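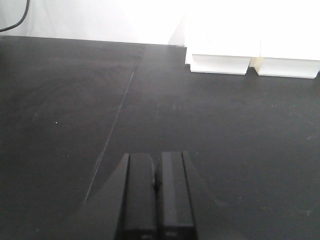
文/埃迪丝·雷斯特雷波(Edith Restrepo) Vostine 工作台面维护栏目编辑
2019年2月4日

哑光黑色台面的清洁、擦痕处理与接缝检查

哑光黑色台面的问题集中在三类:浮尘和白点,抹布留下的弧形或环形擦痕,以及浅色的细线。三类痕迹外观接近,成因不同,处理方法也不同。图中的台面三类都有,左半部分的灰雾状擦痕最明显,斜穿台面的浅色细线单凭外观不能断定是两块板的接缝还是一条长划痕。

本文适用于工作台、书桌和展示台的哑光黑色表面,包括三聚氰胺饰面、粉末喷涂金属、哑光漆面和高压装饰板。天然石材、皮革和布面不适用。台面材质不明时,按漆面处理。

一、所需工具

超细纤维布,短绒,无包边,至少四块,颜色浅者为佳。
软毛刷一把,刷毛宽度不限。
喷壶两个,一个装清水,一个装稀释后的中性清洁剂。
中性清洁剂,pH值在6到8之间,不含蜡、硅油和增亮成分。
95%乙醇少量,仅用于第五节的局部去胶。
3000目海绵砂纸一张,仅用于第六节,多数情况下用不到。
手电筒或可移动台灯一盏。
美纹纸胶带、塑料刮片、棉签。

不要使用纳米海绵(三聚氰胺海绵)、去污粉、家具蜡和玻璃清洁剂。纳米海绵本质上是细磨料,擦过的位置会发亮,在黑色哑光面上形成无法擦除的亮斑。家具蜡会填平表面的微观起伏,效果相同。

二、判断痕迹类型

关闭顶灯,把手电筒贴近台面一侧,让光线以很小的角度掠过表面。从对面观察,然后换到相邻一侧再看一遍。只看一个方向容易漏掉与光线平行的划痕。

浮尘:呈孤立的亮点,用气吹或软毛刷可移动。
残留物:呈灰雾状,边缘模糊,有抹布走过的弧线。哈气后暂时消失,干后重新出现。
抛光痕:比周围更亮,哈气前后没有变化,手指摸不出高低差。
浅划痕:呈细线,指甲横向划过没有卡顿。
深划痕:呈细线,指甲横向划过有卡顿,线内颜色与表面不同。
接缝:线从台面一边通到另一边,在台面侧边和底面能找到对应的位置。

判断完成后用美纹纸在痕迹旁做标记,不要贴在痕迹上。粉末喷涂面可以贴胶带,老化的漆面先在底面试贴一小时,揭下后无掉漆再使用。

三、除尘

1. 移开台面上可移动的物品。固定安装的设备不拆,按照其说明书断电,底座周围单独处理。
2. 用软毛刷从远端向近端单向刷,不要来回刷。
3. 刷到台面边缘时用吸尘器接住灰尘,吸嘴与台面保持距离,不接触。
4. 接缝处沿缝的方向刷,不要横刷。横刷会把灰尘推入缝内。
5. 用干燥的超细纤维布轻压残余的白点,粘起即可,不要抹。

白点压不起来时,多半是干燥的涂料、胶或水垢。留到第五节处理,此时不要用指甲抠。

除尘是整个流程中最不能省略的一步。黑色哑光面上的细擦痕,大部分是带着灰尘湿擦造成的。

四、湿擦与去除灰雾状痕迹

清洁剂按瓶身标注的最低浓度稀释。我们在 Prataven 的样板间维护中统一使用去离子水稀释,自来水硬度高的地区建议照做,水垢在黑色表面上很显眼。

1. 清洁剂喷在布上,不喷在台面上。布的湿度以用力拧不出水为准。
2. 从远端开始,沿台面长边方向直线擦拭,每一道与前一道重叠三分之一。
3. 每擦完一个区域,布翻到干净的一面。四面用完后换布。
4. 换第二块布,只蘸清水,按相同方向再擦一遍。
5. 立即用第三块干布收干,方向仍然不变。

环形擦痕的主要来源是画圈擦拭和清洁剂残留。改用直线后残留仍会有,但与台面长边平行,在斜射光下不明显。

第一遍之后灰雾仍在,说明残留较厚,可能是以前用过含蜡产品。重复步骤4和5,不要增加清洁剂用量。维护组的乔琳·克斯莱克(Jolene Kerslake)处理过一张上过家具蜡的会议桌,清水步骤重复了六遍才恢复均匀。若重复三遍没有任何变化,改用清洁剂加倍浓度,在底面或靠墙的角落先试,干燥16小时后检查颜色和光泽,再决定是否用于正面。

油性指纹单独处理。取一滴未稀释的清洁剂点在湿布上,轻压指纹五秒,随后清水擦净、收干。不要在指纹处反复摩擦,否则指纹去掉了,抛光痕留下了。

五、固着的白点与胶迹

水垢:用白醋与水等量混合,棉签蘸取后点在白点上,停留一分钟,用清水布压干。粉末喷涂面和未封边的裸露金属不宜超过一分钟。

胶迹:先用塑料刮片,刮片与台面夹角尽量小。刮不动时用棉签蘸95%乙醇,从胶的边缘向中心推。漆面禁用乙醇,改用温水敷布,每次十分钟。

涂料点:水性涂料用温水敷布软化后刮除。油性涂料不建议自行处理,溶剂对台面的损伤通常大于涂料点本身。

使用乙醇时开窗,关闭附近的明火和发热设备。棉签用后放入有盖的金属容器。

六、浅色细线的处理

先确认是接缝还是划痕。步骤如下:

1. 沿细线走向找到它在台面边缘的终点。被物品挡住的一段,从另一端反推。
2. 在终点处检查侧边封边。封边在同一位置断开或有一条竖线,基本可以认定是接缝。
3. 从底面检查。拼接台面在接缝下方一般有连接件或加强板。
4. 用塑料刮片的直边横跨细线放平,手电筒从背后照。刮片下有一侧透光,说明两边存在高低差。

确认为接缝后,按状态处理。

缝内仅有灰尘:用软毛刷沿缝刷出,再用牙签裹一层湿布走一遍。很多浅色的缝清理后即变暗,无需其他操作。
缝宽均匀、两边齐平,颜色仍浅:可填黑色哑光接缝膏。两侧各贴一条美纹纸,用刮片将接缝膏压入,刮平,在表干之前揭去胶带。固化时间按产品说明。
两边不齐平:先不要填。松开底面连接件半圈,把低的一侧垫平,重新锁紧后再用步骤4复查。需要两人操作,一人在台面上方压平,一人在下方锁紧。
缝宽不均匀或持续变大:检查台架是否水平、桌腿是否有松动。只填缝不调整台架,填料会再次开裂。

确认为划痕后:

浅划痕:漆面和饰面板可用同色哑光修补笔。笔尖只走线内,溢出部分立即用干布压去。先在废板或底面上试色,市售的黑色修补笔多数偏亮,试色时重点看光泽。
深划痕:用硬质修补蜡填平,刮片刮去高出的部分。残余的高点可用3000目海绵砂纸轻磨,只磨填料,两侧原表面用美纹纸保护。粉末喷涂金属不用修补蜡,用配套的补漆,露出底材的位置尽早封住。

划痕较长且斜穿整个台面时,修补线本身会在斜射光下显出来。可接受程度取决于台面用途。工作台一般只需封住底材,不追求外观;展示台建议整板更换或重新喷涂。

七、验收

处理完成后静置到完全干燥,重复第二节的斜射光检查,两个方向都要看。记录仍然存在的痕迹、位置和类型。德西·萨帕塔(Deisy Zapata)在 Ondport 的记录表格式可以参考:以台面左前角为原点,写明痕迹到左边和前边的距离,类型用第二节的名称,不写“轻微”“明显”之类的描述。

拍照留存时固定灯的位置和高度。同一台面在顶灯和侧灯下差别很大,灯位不一致的照片不能相互比较。

八、日常维护间隔

使用频繁的工作台:每日干刷,每周湿擦一次。
书桌:每周干刷,每两周湿擦一次。
展示台:每日干刷,仅在有指纹时局部湿擦。
接缝:每季度检查一次。供暖季空气干燥,木基板材收缩,12月增加一次。

超细纤维布单独洗涤,不加柔顺剂。柔顺剂会附着在纤维上,下一次擦拭时转移到台面,形成新的灰雾。布上出现硬颗粒或起球后停止用于黑色台面,可转作擦桌腿之用。

修订说明:第六节关于底面连接件的操作由威尔默·瓦兰加(Wilmer Huaranga)复核。上一版建议先填缝再调平,现改为先调平。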